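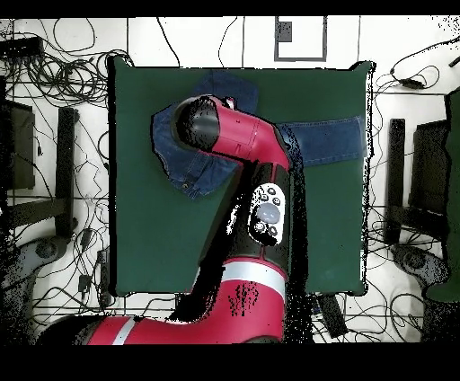

Iman Ashour's advice on a first day of recording denim was to throw away the first 33 examples, and to do it before you get fond of them. She's right. Those are you learning, and the model doesn't need to watch.

Start each episode with the jeans crumpled. Drop them, don't arrange them – your arranging has a style, and the policy will pick it up.

Record one unfolding attempt per episode. Fumbles stay in if you recover. Label as you go, because 3,234 unlabeled episodes is a hobby.

Vary the starting pile: pocket up, pocket down, one leg tucked under.
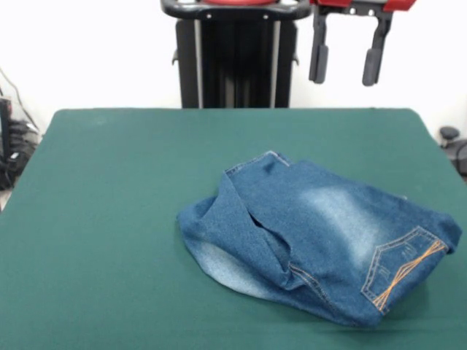

How many episodes before the first training run? Use 6 to check that the files load, then train at 3,234 and sulk over the results.

Back up to Wuvow before lunch.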